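A **tablecloth** is a piece of cloth laid over a table, either to protect the surface or to change how it looks. The same word is used for the fine linen brought out for a formal dinner and for the plain sheet pinned over a workbench to keep it clean. Cloths that cover only part of the table go by other names, such as runner, overlay or topper.

## Materials

Cotton and linen are the traditional choices. Both can be washed hot and ironed flat, but both crease easily and take up spills. Polyester and mixed fibres crease less and dry faster, though they tend to slide on a polished top. Oilcloth and coated cotton are wiped down instead of being washed, and are common in kitchens and on outdoor tables.

Felt or another thick, soft fabric is sometimes laid underneath as an undercloth. It deadens the noise of plates, stops the top cloth from slipping and gives some protection against heat. In trade catalogues it may be listed as table felt, silence cloth or bump.

## Size and drop

The part of the cloth that hangs over the edge is called the drop. For everyday meals a short drop is usual, as a long one catches on knees and chair arms. Cloths for buffets and display tables often reach the floor.

To work out the size needed, the length and width of the table are measured and twice the drop is added to each. A table 700 mm wide with a drop of 100 mm on each side therefore needs a cloth 900 mm wide, before any allowance for hems or shrinkage. Round cloths are measured across the middle in the same way.

## Layering

Two cloths are often used together. The lower one is normally pale and covers the whole table, and the upper one is smaller, in a stronger colour, and is set square or turned at an angle so that the corners of the lower cloth show. In hotels and halls the upper cloth is changed between sittings while the lower one stays in place.

Work tables are layered too. A pale base cloth makes small items easy to find, and a second piece in another colour can be spread over one part of it, with a clip at the edge to hold it.
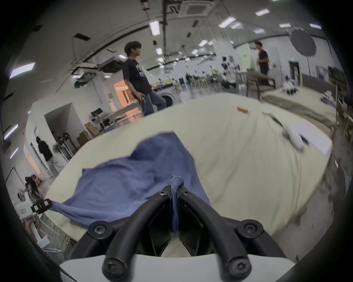

How is a tablecloth kept from slipping? Clips, hem weights or a felt undercloth are the usual methods, and on a very smooth table two of them may be used together.

## Clips and weights

Spring clips fit over the table edge and grip the cloth against the underside. They suit tops of ordinary thickness, while thick bench tops need a wider clamp with a screw or a strong spring. Padded jaws are less likely to leave a mark on delicate cloth.

Weights are either sewn into the corners of the hem or hung from it on small clasps. They are mostly used outdoors. A weight does little to stop a cloth sliding sideways on a smooth top, but it does stop the edge lifting in a breeze.

## Laying and folding

A large cloth is easier to lay from a folded state than from a heap. The fold is set along the middle of the table and the two halves are opened outwards, then the drop is checked at both ends. With a crumpled cloth, it helps to find two neighbouring corners first and to shake out the length between them. Lifting the cloth from the middle raises a peak and moves the creases about without removing them.

The Samarakoon fold, taught on the Eduletti housekeeping course, divides the cloth into 5 panels lengthways so that no crease falls down the centre line. Other laundries use a simple screen fold of four panels. Cloths kept for a long time are often rolled on a tube, which avoids creases altogether.

## Care

Fresh spills are blotted, not rubbed. Wax is left to harden and lifted off with a blunt edge before washing. Cream and white cottons can usually be washed hotter than dyed ones, and a new blue or red cloth is washed alone the first few times in case the dye runs.

## Collections

The Samness textile store at Zestcombe holds 480 household cloths, most of them plain cotton – the everyday sort that was seldom kept. It is open to visitors by appointment, except in January.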